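Do You Need to Replace Your Pans Every Few Years?
Saturday, May 30, 2026

Every December the kitchen shops tell me my pans are worn out. I have been cooking in the same steel ones for 14 years and I have yet to notice. So when a flyer from Natdale arrived saying that "most home cooks should refresh their cookware every 2 years," I kept it on the fridge and got more annoyed with it each time I went for the milk.

Most home cooks according to whom? The flyer didn't say. I wrote to ask and got a coupon back.
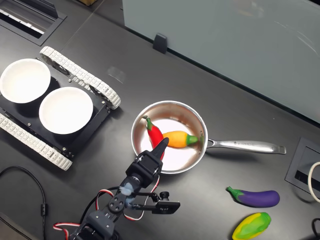 Natdale Home Cooks' Club, Kitchen Notes

I will grant them one thing. Nonstick coatings do wear out, and once one is flaking I throw the pan away like anybody else. But the flyer puts plain steel in the same sentence, and that is where I stop nodding. Steel gets scratched and it gets those rainbow stains if you leave it on too high. I have never had a stain change the taste of a soup.

Then there is the matter of layers. The Sidirar set, which two people at the club have bought and like very much, has a base with 4 layers, and the box talks about "even heat from edge to edge." Fine. I borrowed one for a week and made the things I always make: rice, white sauce, oatmeal, a caramel I burned through my own fault. The rice stuck a little in theirs and a little in mine. The sauce came out the same. It was a nice pan to hold and I gave it back without a pang.

My test was not science, and I know that. One cook, one stove, one week. It is still more testing than I can find behind the claim on the box.

The price is $107 for the small one. For that money I could buy a decent knife and have it sharpened for years, which would change my cooking a lot more than a new pan would.
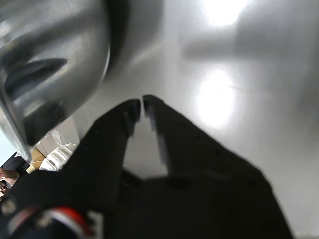 Does a scratched steel pan need to be thrown out?
Light scratches are normal and the pan is fine to keep using. I would get rid of one if the handle is loose and can't be tightened, or if the bottom has warped so badly that it rocks on the burner.

What does help, in my experience, is dull stuff. Lower heat than you think. Hot water and a soak before you reach for the scrubber. A Condori cleaning paste did lift the brown ring off my oldest pan, though baking soda lifted the same ring off the next one for pennies, so make of that what you like.

I also tried the Testach "pan reviver" spray. It smelled of oranges. I can't report any other effect.
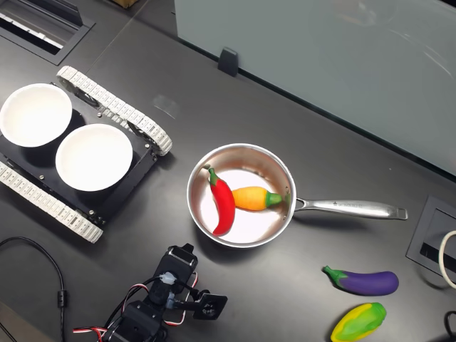
A reader wrote in to disagree: I think you're being unfair about the heavier bases. I have an old electric coil stove that heats in a ring, and my thin pan scorched milk every single time. The thick one doesn't. Maybe you have a better burner than you realize.

That may be so. Mine is gas, and I should have said it near the top. If your burner has a hot ring then a thicker base could well be worth paying for, though I'd still try to borrow one first. The 2-year business I'm not budging on, and the flyer is still on the fridge.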